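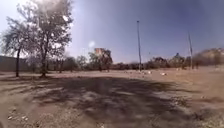 Bare ground with trees and patchy shade.

Bistik Playback Unit: User Guide
Section 4. Setting Up for a Lip-Sync Shoot

13 shares | 2 comments

This section covers playback of a finished song while a performer mouths the words on camera. For live vocal recording, see Section 6. For rehearsal with no camera running, you can skip the timecode steps and go straight to "Checking the count-in."

Before you start

You will need:
- the Bistik unit, charged
- the Fankhauser speaker cable supplied in the box
- one powered speaker for the performer
- the final mix of the song as a WAV file
- a memory card formatted in the unit

Use the final mix. If the song is re-edited after the shoot, even by a bar, the mouth movements will drift and the takes cannot be lined up without cutting.

Note: MP3 files will play, but the unit cannot attach timecode to them. The display shows NO TC when an MP3 is loaded.

Loading the song

1. Turn the unit off and insert the memory card with the label facing up.
2. Hold POWER until the display lights.
3. Press LOAD and turn the dial to the song title. Long titles are shortened on the display. If you have several versions of one song, put the version at the beginning of the file name.
4. Press the dial to confirm. Loading takes up to 45 seconds for a full-length song.
5. Wait for READY. Do not remove the card while LOADING is showing.

Caution: Removing the card during loading can damage the file. Keep a second copy on another card.

Setting cue points

Most videos are shot in parts, and the performer will rarely sing the whole song each time. Cue points let you start from the verse or chorus being filmed.

1. Press PLAY and listen for the start of the first section.
2. Press MARK on the first beat of that section. The display shows CUE 01.
3. Carry on through the song, pressing MARK at each section you need. The unit holds 40 cue points per song.
4. Press STOP, then press EDIT to name the cues. Use names the crew will recognize, such as VERSE B or BRIDGE.
5. To move a cue, select it and turn the dial. Each click moves it by one frame.

Agree on the section names with the director and write them on the shot list. A cue called CHORUS is not much help in a song that has several of them.
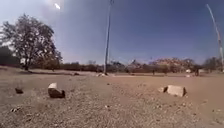 Connecting the speaker

1. Turn the speaker volume all the way down.
2. Connect the Fankhauser cable from OUTPUT A on the unit to the line input on the speaker.
3. Place the speaker out of shot, facing the performer.
4. Play a loud part of the song and raise the volume until the performer can hear the words clearly while singing along at full voice.
5. If the band is also in shot, have the drummer play along quietly during this check. Drums will cover the vocal more than you expect, and damping pads on the heads help.

Note: Sound from a distant speaker reaches the performer slightly late. If takes look behind the beat, move the speaker closer before you change any setting on the unit.

Caution: Do not connect OUTPUT A and the headphone socket to the same speaker. The unit may shut down.

Sending timecode to the camera

1. Connect OUTPUT B to the timecode input on the camera. If the camera has none, use a spare audio input and set it to line level.
2. Press MENU, choose TIMECODE, and set the frame rate to match the camera.
3. Choose SONG TIME. With this setting, the timecode follows the position in the song and not the time of day.
4. Record a short test and check that the numbers on the camera match the display.

The Grendthorpe wireless adapter can be used in place of the cable.

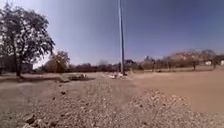
Pair the adapter before you fit it to the camera, and leave its antenna clear of the battery. If the signal is lost, the adapter keeps counting on its own clock and the link light blinks amber. Stop at the end of the take and pair it again.

Checking the count-in

1. Press MENU, choose COUNT-IN, and select 2 bars.
2. Select a cue and press PLAY. The clicks should be in time with the song, with the first word landing where the performer expects it.
3. If the clicks are too fast or slow, press TAP in time with the music and save the tempo.
4. Run the count-in once with the performer before rolling.

For slow-motion shots, set the playback speed before choosing the count-in. Changing the speed afterward resets the count-in to OFF. Pitch correction is not available at raised speeds, and the vocal will sound high.

Firmware updates and replacement cables are listed on the Drernstead support page.

Next: Section 5. Labeling and Logging Takes

We use cookies to remember your language and the last section you read. Accept | Manage settings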